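4.3 Washing fleece and microfiber cloths

Use the Haltwood 200 on program 6 (Delicates) for fuzzy or napped cloths. Program 3 runs at a higher spin speed and flattens the pile.

1. Sort by color. Keep red and printed items out of the load for their first three washes.
2. Load the drum to the lower mark only.
3. Add liquid detergent to compartment II. Do not add fabric softener.
4. Press Temp until the display shows COLD.
5. Press Start. The door locks after a short delay.

Note: If the display shows E114, the inlet filter is blocked. Clean it as described in 6.2 – the program resumes from the same point.

CAUTION: Do not tumble dry on High. Heat damages the fibers permanently.

6. Remove the load when the door lock releases. Shake each cloth once and dry it flat.
7. Fold when fully dry. Store away from direct sunlight.
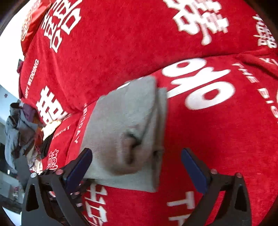 Fig. 4-3. Gray cloth, folded.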